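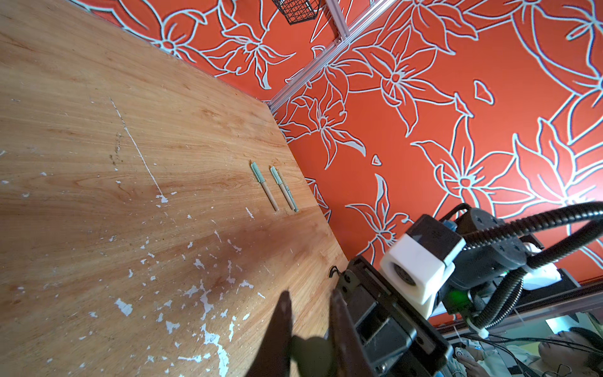

Bench top, left and center, with the three pens near the wall edge. White flecks are densest at the bottom.

List,

Replying to Keabetswe below the quote, with notes on the table surface and on the green marker. Both photos are the same table.

Keabetswe Xaba wrote in September:
> We are refinishing the writing table in the Climuvden room and
> I have two questions before I order anything.
> 1. Are the white marks on the wood in the grain or on top of it?
> If they are on top I would prefer to scrape and leave the
> finish alone. Mbali thinks the whole surface needs sanding.
> 2. Cremilda wants to keep uncapped markers out on the table
> during sessions. Can we settle on a rule for caps? We lost
> 13 markers last term to dried tips.
> The wall covering stays. Please do not reopen that.
> Keabetswe

On 1. The flecks are irregular in outline and do not follow the grain, which points to paint on the surface. I tested a patch the size of a coin near the front with a plastic scraper held nearly flat. Most of the white lifted cleanly. The remainder sat in the open grain and came away with a damp cloth and a stiff nylon brush. I used no solvent and would not start with one until we know what the topcoat is. The Vorel data sheet in the shared folder is for the shelves, not for this table.

The long scratch is a separate matter. It is thin, white and diagonal, and ends close to a cluster of specks. A fingernail catches in it slightly. Scraping will not remove it and may widen it. Options are to leave it, to fill it with a tinted wax stick, or to sand. If we sand, start at 200 grit on a test area and work with the grain, which will mean recoating the full top, as a spot repair will show against the orange-brown. My preference is scrape, wax, stop.

Keep masking tape off the wall covering. The edge where the table meets it is straight and close, so slide a strip of card into the gap and brush away from the wall. The large white-outlined flowers show every smear, as Lindiwe found when she painted the door trim.

On 2. I would separate the pens from the markers.

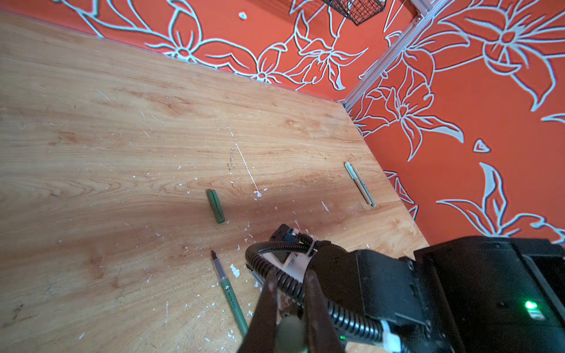 Same table, farther along. Pale pens on the right, green marker with the panda logo below a dark green cap.

The slim pale pens are no trouble and can stay loose on the table. The green marker has a fine black tip, and that is the kind we have been losing. Proposed rule:

Markers are capped when put down, even between two lines of the same drawing.
Cap goes on until it clicks, then the marker is laid flat. No storing tip up.
A cap found without its marker goes in the black wire mesh basket on the wall, and the marker follows when it turns up.
Dried markers go to Chantelle, who keeps the tally for the Gallegos order.

I tried reviving 2 of the dried ones by leaving them capped and tip down overnight. One wrote for half a page and quit. The other did nothing. I would not spend more time on it.

Open items: topcoat on the table (Mbali, do you still have the receipt from Skullow?) and whether the wax stick comes in a tone near the lighter grain or only near the dark streaks. If only the dark, leave the scratch as it is – a dark line will be more visible than a white one among the remaining flecks.

I can do the scraping any morning before 10 if the table is cleared first.

Lindiwe and Chantelle on copy.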